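Worktop Care and Fitting: Frequently Asked Questions

These answers apply to all worktops supplied and fitted by Plomwood under the Bárány and Hetoso ranges. Where the two ranges differ, the answer says so. For anything not covered, quote your order number when you contact the aftercare desk.

What is the difference between Bárány and Hetoso?

Bárány is natural marble, cut from slab and sealed before delivery. Hetoso is a resin-bound quartz surface with a printed or through-body vein. Bárány is porous and needs resealing. Hetoso does not need sealing, and sealant should not be applied to it, as it dries on the surface and leaves a haze.

How do I clean the surface day to day?

Use warm water, a drop of washing-up liquid and a soft cloth. Rinse and dry. Do not use vinegar, lemon juice, limescale remover or bathroom spray on Bárány. These contain acid and will etch the polish. Hetoso tolerates a short contact with weak acids but not with bleach or oven cleaner.

Can I cut directly on the worktop?

No. Marble scratches easily. Quartz is harder than most knife steel, so the knife is damaged first and leaves a grey metal line on the surface. Use a wooden, bamboo or plastic board. A board with a juice groove holds back liquid from fruit and meat, but the groove must be emptied before it overflows.
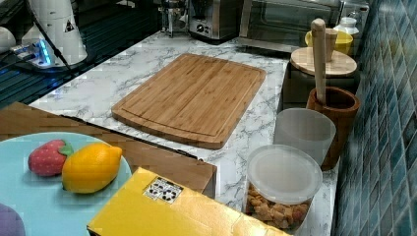
Photo: Ildikó Jakab

What is the dull patch that will not wipe off?

On marble this is normally an etch mark. It is a change in the stone, not a deposit, so cleaning has no effect on it. Light marks can be reduced with a marble polishing powder. Deeper marks need to be rehoned by a fitter. Sealing slows down staining. It does not prevent etching.

How do I know when to reseal Bárány?

Put a spoonful of water on the surface and leave it for 11 minutes. Wipe it off. If the stone underneath has darkened, it needs sealing. Test next to the sink and next to the hob, where the sealant wears first. Apply Bumus Stone Sealer in 2 thin coats, wiping off the excess after each one. Follow the drying time on the tin.

Can I put hot pans on it?

Always use a trivet. Marble may crack from sudden heat, mainly near cut-outs. The resin in Hetoso can turn yellow or lift, and this damage cannot be repaired on site.

Is it safe to stand a toaster or small oven on the worktop?

Yes, provided the appliance has its feet fitted and the maker's clearances are kept at the back, sides and top. If the underside gets hot in use, place a heat-resistant mat beneath it. Do not position an appliance across a joint, as repeated heating softens the joint adhesive. Keep cords clear of hot casings and of the sink. Crumbs and grease collect under appliances and should be cleared regularly.
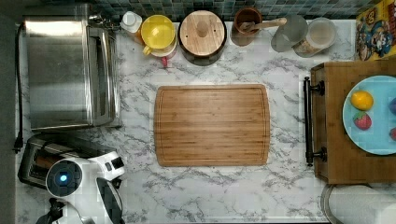
Toaster oven and two-slot toaster on a white marble-patterned worktop with a mosaic tile splashback.

What should be used between the worktop and the tiles?

A flexible sanitary silicone. Grout is rigid and will crack along this line as the cabinets settle. For Bárány the silicone must be a neutral-cure type marked as suitable for natural stone. Other types can bleed oil into the edge and leave a permanent dark band. Tile after the worktop is fitted, leaving a small gap for the silicone.

Will my slab match the sample?

The sample shows the general colour only. Veining in natural marble differs from slab to slab and within one slab. Hetoso is more regular, but the vein pattern is not matched across joints unless this was ordered. Vein matching is listed as code 341 on the order form and uses more material.

How many joints will there be?

This depends on slab length, access to the property and the position of cut-outs. The template drawing shows every joint and must be signed before cutting starts. Changes after that point are charged.

Does the guarantee cover stains and chips?

No. It covers faults in material and fitting. Stains, etching, heat damage, chips and wear of the sealant are excluded. Work by another firm on the joints or cut-outs ends the cover for that length of worktop.

Who do I contact about a repair?

Use the repair form in the aftercare section. Attach one close photo of the damage and one showing the whole run. Orders placed before April are handled under the earlier terms, which are sent on request.

Page last checked: 23/09/2026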